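4. Filling the slipper shelf

OK, the frame is up and the side panels are on, so now you get to the part I like best. I wrote this section after setting up my own Dritevau rack in the hall (twice, thanks to me skipping step 2 the first time), and Ulla Tuominen went through it with her own rack and fixed my wording where I'd gotten carried away.

1. Slide the slipper shelf into the lowest pair of slots, lip facing the room. You should feel it drop a little at the back.

2. Press down on both front corners before you put anything on it. If one corner rocks, pull the shelf out and turn the small peg on that side a half turn. Don't go further than that or the peg starts chewing up the hole.

3. Sort your slippers into pairs on the floor first. I know, it sounds fussy! But once the rack is against the wall you'll be doing this bent over, and lefts and rights look awfully alike from up there.

4. Pick up one pair at a time and keep the two slippers together in your hand as you bring them over. Fingers on one, thumb against the sole of the other, and a light grip is plenty.

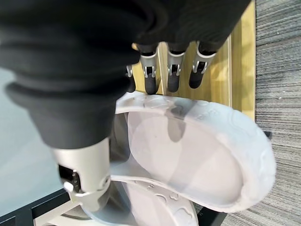
Slippers in hand, thumb on the sole.

5. Set the pair down with the toes to the back and let go gently. Soft slippers slump if you drop them, and then they take up the space of two pairs.

Note: The shelf holds 5 pairs of ordinary house slippers. If yours are the big fleecy kind, plan on 4 and don't cram them — the one on the end always gets squashed against the side panel and keeps the dent.

Caution: Please don't stand on this shelf to reach the hooks, and keep kids off it too. It's made for footwear and that's all.

If you bought the extra rail (part 3335 on the bag), leave it off until the shelf is full, then clip it along the front. It goes on with the flat side up. Mine was stiff for the first week or so and then loosened up nicely.

For guest slippers I use the Plurach basket on top, but any shallow basket will do as long as it doesn't hang over the front edge. On to the hooks!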